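Small Shops Packaging Take-Back, Ostside and Gradgate
Progress report to the Yakubu Fund

What we said we would do

The grant paid for collection points in two neighborhoods, so that people could bring back the wrappers, sachets and tubes the city will not take. Our proposal promised less litter and lower bin costs for shops. We have figures for one of those – bin costs – and they have not moved.

What came in

Ostside collected 1,619 items by the end of the period. Gradgate collected 161. We would not read much into the first figure. Most of it came from one school drive, and the weekly returns before and after it look a lot like Gradgate's.

Squeeze tubes are still the hardest thing to place. Wiltine, our processor, wants them emptied and sorted by plastic type, and few labels give the type.

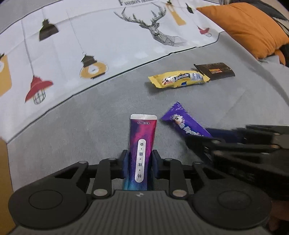

What the shops tell us

Shop owners were polite. Two have asked to stop, and we think more will once the free bags run out. The main complaint is floor space. A few said customers like the idea, but we could not find a shop where sales had changed, and we have dropped that claim from our leaflet.

Snack wrappers are easier to store and nearly worthless to sell. Wiltine charges us to take them. At the current rate the hauling costs more than the shops would pay to throw the same bags out, and the gap gets wider if we add stops.
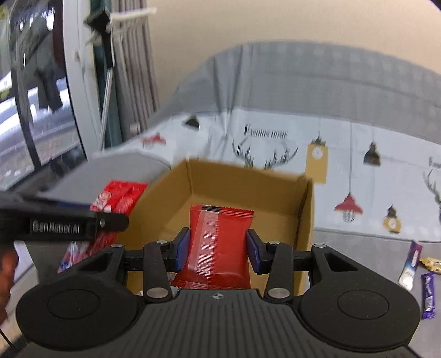
Gradgate, October 22, 2022

We met with the shops that remain and put the numbers in front of them. They would keep going if pickup were every two weeks and bags were stored out back. We have agreed to try this through the winter.

We are not asking for the expansion money yet. Please hold it until we can show returns from a stretch with no school drive in it. The unspent printing budget, up to 2 months of hauling at present prices, could cover the trial if you approve the transfer.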